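Changing the finger pads and re-zeroing the pair

01/10/2024

I have been running the two hand-held grippers since the end of last summer, and I finally have a routine for looking after them that I don't have to think about. I'm writing it down mostly so I can find it again. If you use the same kind of tool, some of it may save you an evening.

The left one had started closing crooked. You would squeeze, the jaws would meet at the tips, and there would be a sliver of daylight further down. The right one was fine. I put up with it through most of September and then went back through the log, and of 247 recorded picks with the left tool, 58 had a slip in them. The right tool had 11. That was enough to make me take it apart.

The trouble was in two places. One pad had lifted at the back end where the glue had let go, so it rode up when it touched anything flat. The other problem was the pivot on the inner side, which had play in it. You could feel it by holding the finger and wiggling it side to side.

Pads first. I peel them off cold with a plastic scraper. Heat softens the glue faster but it leaves a film on the finger that takes longer to clean than the pad took to remove. After that it gets a wipe with alcohol and a few minutes to dry. The replacement pads I use are from Grullen, cut from a strip. They come a little long, so trim before you stick and not after. I have tried trimming after, and the knife drags the ribs out of line. Press the pad down from the tip back toward the linkage and leave it clamped overnight on a scrap of flat bar.

The pivots are simple once you have done one. Back the screw out, take the pin, look at the washer. Mine had worn to a lip on one side. A bag of washers from Van der Linden cost less than the postage. Put a dab of dry lubricant on the pin, not oil, which picks up lint and ends up on whatever you are handling. Tighten until the finger stops wiggling, then back off slightly until it swings under its own weight. I mark the screw head with a paint pen so I can see later if it has moved.

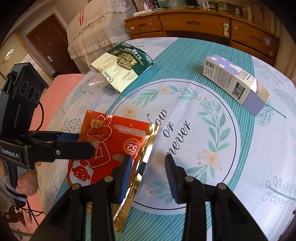

Checking the work is the part I used to skip. After a rebuild I do a session on ordinary things from around the house before I trust the tool with anything that matters, and the choice of things makes a difference. Soft packets are the hardest test. The red one with the gold edge is good for this, as is the pistachio chocolate behind it, and a carton with its end open tells you whether you are squeezing too hard. I work slowly, bringing one finger in over the edge of the packet and watching how the pad meets it. If the back of the pad touches well before the front, it goes back on the bench.

Then the zero. With the jaws fully closed I take a reading, open them all the way, take another, and repeat until the closed number settles. The left tool used to close at 234 counts and drift upward over a session. Since the new washer it has stayed put, and I wrote the new value on tape inside the lid of the case. Do this for both tools even if you only worked on one. I compare the two when I'm hunting for a fault, and an old number on the good tool has sent me looking in the wrong place more than once.

A few smaller things. Wipe the lenses before the zero and not after, so you aren't leaning on a tool you just set. Check that the cable has a loose loop behind the camera, with no pull on the plug when you turn your wrist. Look at the hand strap where it folds. Mine frayed there first, and I replaced it with webbing I bought from Jakine, which is stiffer than I'd like but is wearing in.

The whole job took me roughly two hours for the left tool, not counting the overnight clamp. The right one needed only a clean and a zero.

Still to do: the case foam has gone soft on one side and lets the fingers rest against the lid. I have a sheet of the denser kind on order from Prarkport and will cut it when it gets here. Until then the tools are traveling in a towel.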